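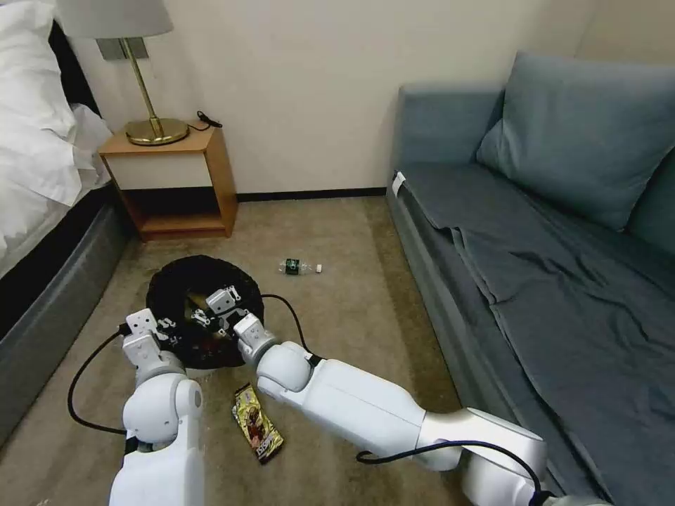

Ticket 179: Guest Room Litter Pickup, Edon Unit

Search tickets Go
Print | E-mail this ticket

Site: Kazmi guest floors
Opened: Sat 16 July
Priority: 2
Status: Open, awaiting Drusteo

Reported issue
The Edon unit pauses with its grippers at the trash bin and requests staff confirmation before resuming. Room attendants are called away from bed making to answer the request.

Action taken
Votow task software restarted. Arm cables checked at both grippers. Confirmation prompts remain.

Items for pickup
Foil snack wrapper, on carpet in front of bin.
Clear plastic bottle with white cap, on its side behind bin.

Effect on staff
Floor pickup was removed from the attendants' duties in February. Room quotas were raised at that time and do not allow for prompts. The housekeeping office requests that quotas be suspended on floor 2 until this ticket is closed. Attendants are not to be marked late for time spent at the unit.

Next step
Drusteo to review the prompt setting and reply to the housekeeping office.

This site uses cookies. Accept | Settings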